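Notebook, garment bench
October 12, 2020

Spent the morning on the rack and the hanger, the afternoon on the red piece. Adoración Toledo was in until lunch and some of what follows is from her.

Carried over from July: the laundry list still has the knits in with the shirts. I split them today. Shirts from the Madisley lot stay in the gray bin, knits go in the bin marked Gollunlow, and anything with a zipper stays on the shelf until we decide what to do about zippers. Please put things back the same way.

Item for today is the red one. Plain color all over, soft, no print. It gives trouble for the usual reason with soft knits: once it is bunched up there is very little to tell front from back, and the shadows in the folds are the only thing to go by.

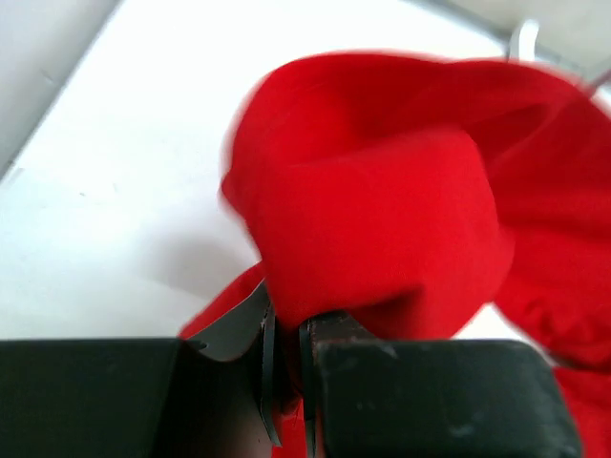

Red cloth gathered at the pinch, with the thick fold above it.

Notes on picking up from a heap. If you take the cloth in the middle, the weight goes to both sides and you get a thick loop with everything else hanging off it. That is fine for moving it from one place to another and bad for anything after that, since you then have to find an edge all over again. Adoración's way is to look for a place where the fabric puckers. Puckering usually means a seam or a hem close by, and a seam can be followed. She follows it by feel with her thumb. I tried it her way on one of the shirts and it was quicker than mine, though a shirt is easier to begin with.

Second point, from the same conversation. A narrow strip trailing off to one side is tempting to grab, and I have been grabbing it. On knits it can be a sleeve, but it can as easily be a twist in the body. Spread it before deciding. I have written this on the card by the bins.

Rack. The little white one is staying. The Bradetti rack was taller and wider and I liked the bar on it better, but it needed more room at the back than we can give it. The white one takes a hanger without fuss and the feet sit flat. I wiped the bar and both posts with a damp cloth and let them dry before putting anything on.

Hangers. We have 62 by my count this morning, which is more than the order sheet says. Eight of them are bent at the neck and I put those in the box under the sink. The thin wire ones are the ones to use with the small rack. The thick plastic ones from Liao crowd the bar, and the shoulders are too wide for most of what is in the knit bin. One hanger on the rack at a time, over at the right end, until we agree on something else.

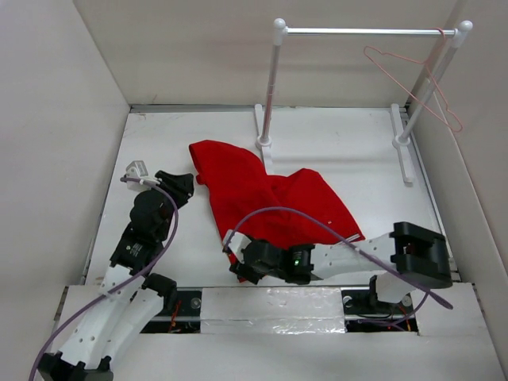 Laying out. I want every knit to start the same way: put down in the middle of the platform, in front of the rack, loosely bunched. No pressing it flat first and no rolling it into a ball either. Three drops of the red piece from waist height came out so different from each other that I stopped dropping it and set it down by hand. I know this was argued the other way in July. If somebody wants to go back to dropping, write down the height at least.

Washing. The red piece gets washed by itself, cold, and dried flat. I don't trust the color with the white shirts. I weighed it dry on the kitchen scale at about 400 grams, and I would like a second reading from the good scale when it comes back.

Lint. Red fuzz shows up badly on a white surface. Lint roller first, then the damp cloth. Doing it in the other order just smears the fuzz into the corners. The roller is down to its last few sheets and I have put refills on the list.

To do:
Label the shelf for zippers.
Second weight for the red piece.
Straighten the bent hangers or throw them out. Adoración says throw them out.
Ask whether the rest of the Gollunlow knits are coming or if this is all of them.
Copy the note about spreading before grabbing onto the shirt card too.

Left the rack where it was. Bins are back under the window, lids on.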